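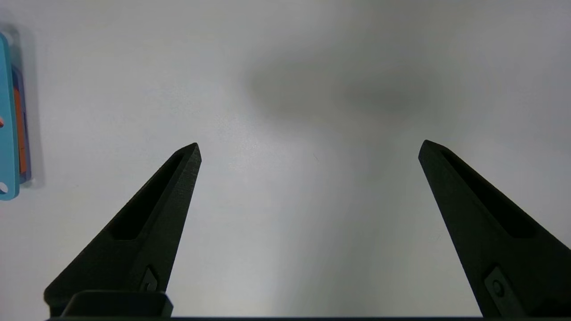 FLINDARTON, August

Work-based learning is a form of secondary education in which students earn school credit for supervised time spent with an employer, a public agency or a training center. In the Flindarton district it is offered to students in the last two years of high school and is recorded on the transcript as an elective. The program takes in job shadowing, short internships and longer cooperative placements, all of which share one set of rules on attendance, supervision and credit.

Origins

The Flindarton program grew out of a vocational release schedule under which older students could leave campus after lunch to work in local shops and offices. No credit was given, and the school kept no record of what the students did while they were away. The district later replaced the schedule with a formal course, wrote a training agreement for employers to sign, and assigned a coordinator to each of its two high schools, Parkent High School and Jacobs High School.

The course was at first open only to students in trade subjects. It was extended to all students when the district revised its graduation requirements and added a career planning component. District enrollment at the time of the revision stood at 2782, of whom 1450 attended Parkent.

Structure

A standard placement lasts one semester and requires 96 hours at the work site. Students also attend a weekly seminar on campus, where they cover workplace safety, pay and tax forms, written communication and the keeping of a work log. Hours spent in the seminar do not count toward the placement total.

Before a placement begins, the student, a parent or guardian, the employer and the coordinator sign a training agreement. It names the tasks the student is expected to learn, the days and times of attendance, and the person at the site responsible for supervision. Changes to the agreement must be made in writing. A student who leaves a placement early may transfer the completed hours to a second site if the coordinator approves the move within the same semester.

Placements may be paid or unpaid. Paid students are subject to the same labor rules as other minors in employment, including limits on evening hours and on the use of certain equipment.
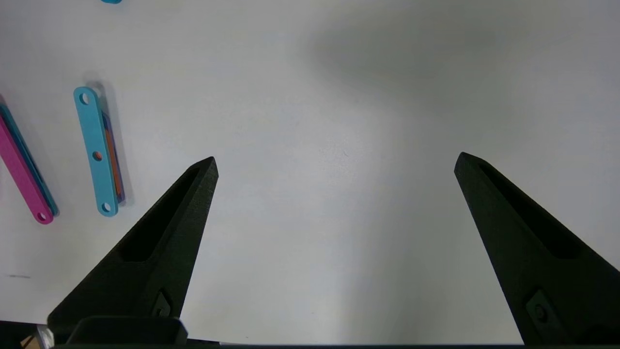

Former students of the program have commented on the seminar in particular, one writing that the weekly meeting "felt like extra homework until I had to fill out real forms at my first job," and that more of it should be given over to interviews. The district's own review reached a similar view and moved interview practice to the opening weeks of the course.

Assessment and credit

Credit is awarded on a pass or fail basis. The coordinator considers the work log, two evaluations completed by the site supervisor, and a final presentation given to a small panel of teachers. The log must be signed by the supervisor at the end of each week. Missing signatures are the most frequent cause of delayed credit, and students are given until the close of the grading period to obtain them.

The evaluation form contains 13 items, among them punctuality, care of equipment, response to correction and ability to work without close direction. Supervisors may add written remarks. The form is kept in the student's career file together with the training agreement and may be released to colleges or employers at the student's request.

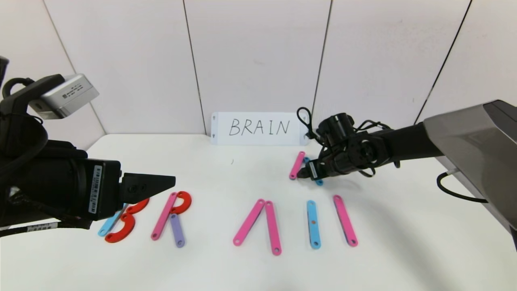

Eligibility

Applicants must be on schedule to graduate and must have completed the introductory career planning unit. Those who have failed a required course may apply once they are enrolled to repeat it. Transportation is the responsibility of the family, although a district bus runs between Parkent and Jacobs at midday and may be used by students whose sites lie along the route.

Applications are accepted each spring for the following school year. Where more students apply than there are sites available, seniors are placed first, and remaining applicants are held on a waiting list until the start of the second semester.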